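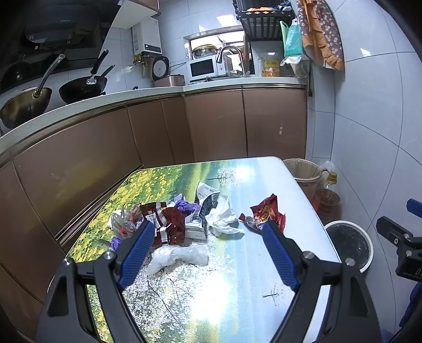
Packaging waste on a kitchen table, with the fingers of a hand-held gripper on both sides.

Brayden Chan has a spreadsheet with 37 lines in it, and he says that only two of them were a mistake. He plans the equipment for Torkora, a small company that records household work with hand-held grippers and sells the recordings to people who train robot arms. I spoke with him on 5th March, when he had just closed the purchasing plan for the next half year.

I asked him first what the most expensive line was. He laughed a little. "Everybody expects me to say the grippers. But the grippers are a price you know. You ask for a quotation, you receive it, and you compare. The expensive part is the hours when a gripper is in a drawer and somebody looks for a screw."

Torkora bought its first grippers in pairs, one for each hand, and without any spare. That was in December, and the supplier, Goveck, had a good offer for complete pairs. Chan signed it. When one unit broke at the hinge, its partner could also not be used, so the company paid for two and worked with none. Now he orders single units and keeps one more of each side than he needs. "It looks like waste in the budget. My colleague Finn asked me every week why we have a gripper which nobody touches. After the second breakdown he stopped to ask."

Finn Kleinschmidt is responsible for the recording sessions, and he joined us for the middle part of our talk. He does not see the prices, he told me, and he prefers it so. What he wanted from the plan was different: he wanted to be able to go into an ordinary kitchen and start within a quarter of an hour. "A kitchen is narrow. There are bins standing by the table, there are things hanging on the wall, and the people who live there want to cook in the evening. If I need three cases and a tripod, I have already lost."

For this reason the large lighting set was removed from the plan. Chan had reserved 3,000 euros for it. Kleinschmidt defended the decision with some energy, although he admits that a shiny table top can give a big white reflection in the recording, and that a lamp in the wrong place makes this worse. The money went to storage disks and to a second charger, and a part of it was not spent at all.

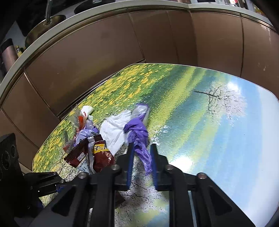

Wear parts are the subject on which Chan can speak longest. In his first budget there was one line for them, called "small material", and it was empty by the second month. Today finger pads, screws and cables have their own lines, and each line has a person who must report when the box is half full. He explained it to me with the clearing of a table, which sounds like a light job. A crumpled purple plastic bag weighs almost nothing, but the two blue fingers must pinch it from both sides, and then comes the tissue that lies beside it, and then the foil wrappers. The pads close very many times in one afternoon. "You do not pay for the weight of the object," he said. "You pay for the closing."

How often are the pads changed? He did not want to give a number that others would copy. It depends on the surface of the objects and on how strongly the operator presses, and a new operator always presses too strongly. He recommends to write down every change for the first three months, with the date and the task, and to make the budget only after that. Torkora did it in the other order, and one of the two wrong lines comes from there.

The other wrong line was software. The company took a licence from Kollimia for up to 5 workstations, and two are in use. The contract cannot be made smaller before it ends. Chan said he had planned for the team he hoped to have.

I wanted to know if he would rent instead of buy. Harms, a rental firm in the same town, had offered him complete sets by the week. He calculated it twice. For a single project he would accept, he said, and he would even advise it to a school or to a small laboratory, if they ask before that the finger pads are included in the price. For regular work it was too expensive, and he also did not like to give back a gripper when the operators had just got used to it.

Kleinschmidt had by then gone to pack for the next kitchen. The plan will be opened again in the summer, and on the first page there is already a note in his handwriting: lighter cases, please.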